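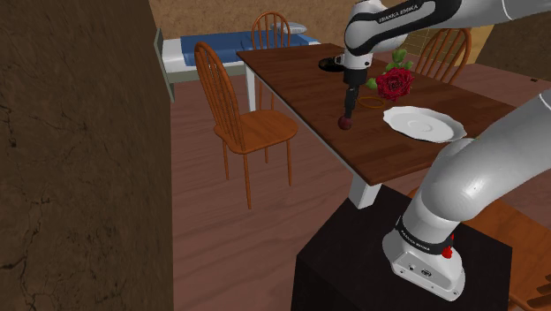 FOR IMMEDIATE RELEASE
14/03/2018

Postwood Fire Department to Begin Hydrant Testing on the East Side

POSTWOOD – The Postwood Fire Department will begin its annual round of hydrant testing and flushing next week, starting with the streets east of Gerlach Avenue. Crews will work from 8:30 a.m. to 4 p.m. and expect to finish the whole town by the end of May.

There are 933 public hydrants in the department's coverage area. Last year crews tested 404 of them before the work was stopped early by the water restrictions. The hydrants that were missed last year are first on the schedule this year.

Fire Chief Arne Schwerdtfeger said residents on the east side should expect some discolored water while crews are on their street.

"When we open a hydrant, the water in the main moves a lot faster than it normally does, and it picks up the rust and sediment that has settled in the pipe," Schwerdtfeger said. "You may see it at the kitchen tap for an hour or two. Run the cold water until it clears. If it hasn't cleared by the next morning, call the water office."

Residents are asked not to do laundry while crews are working nearby. Hot water taps should be left off until the cold water runs clear, so that sediment is not drawn into the water heater. Water pressure may also drop for a few minutes at a time.

Signs will be posted on each block 72 hours before testing. The signs are orange and list the working hours and the number for the water office. Residents on private wells are not affected.

What the crews do

Each hydrant is checked for damage, leaks and missing caps. The crew then opens it fully, lets it run, and takes a pressure and flow reading. The threads are cleaned and greased before the caps go back on. A hydrant that does not drain properly or is hard to open is tagged and reported to the water office for repair.

The readings will be entered on site this year with a tablet program called Droltero. In past years they were written on cards and typed up at the station over the summer. The dispatch center will be able to see the same records, and a hydrant marked out of service will show that way to an engine crew on its way to a call.

Hydrants will also get a new ring of reflective paint in a color that shows the flow reading. Blue is the highest, then green, orange and red. Painting follows the testing by several weeks and depends on the weather. Some of the older hydrants on Mill Street and Canal Street are still solid yellow and will be stripped first.
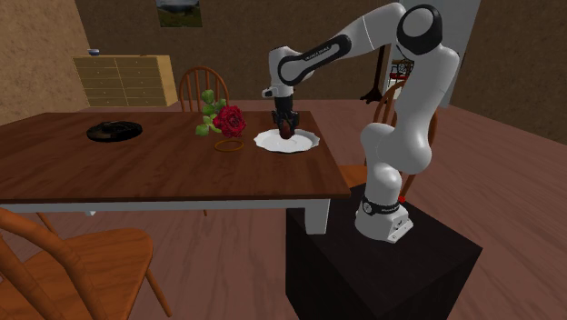 Computer rendering of a white robot arm reaching over a dining table.

The schedule

East side, from Gerlach Avenue to the river: first.
Downtown and the rail yard: second. Testing downtown will be done before 10 a.m. where possible.
North side, including the Rernholm Road subdivisions: third.
West side and the county roads: last.

A street map with the four areas marked is posted at the main station and at the public library. The order may change if crews are called away. Testing is not done when the temperature is below freezing, and any street that is put off will get new signs.

Engine companies will stay in service during the testing and will leave for emergency calls as usual. If a crew leaves a hydrant partway through, it will be closed and capped first. Drivers are asked to slow down near the trucks and not to drive through the spray where a lane is open to go around.

The department will share the Rernholm Road hydrants with the Rernholm Fire Company, which covers the far side of the town line. The two departments agreed over the winter to use the same paint colors and the same cap wrenches. Both departments respond to structure fires on that road, and the hydrants there have been kept on two separate lists until now.

Keeping hydrants clear

Property owners are reminded that town code requires three feet of open space on all sides of a hydrant. That covers fences, shrubs, trash carts and parked trailers as well as snow. Crews will leave a notice at the door when they find a hydrant that is blocked. The owner has 14 days to clear it, after which the public works department may do the work and send a bill.

"Most of the ones we find are shrubs that were small when they went in," Schwerdtfeger said. "People are good about it once they get the notice. We would like to find them now and not at two in the morning with a hose in our hands."

Parking within 15 feet of a hydrant remains a ticketed offense at all hours.

Residents should never open a hydrant themselves. Contractors who need water from a hydrant must have a permit and a meter from the water office. The refundable deposit for a meter is $400, and the meter must be brought in for a reading every month.

Anyone who sees a hydrant that is leaking, leaning or missing a cap can report it at the main station in person or by phone on the non-emergency line. Please give the nearest house number or cross street. If a hydrant has been hit by a vehicle and water is running into the road, call 911.

The Postwood Fire Department operates from two stations and provides fire protection and rescue service to the town of Postwood and the surrounding county roads.

Contact:
Chief Arne Schwerdtfeger
Postwood Fire Department
Main Station, Gerlach Avenue, Postwood

###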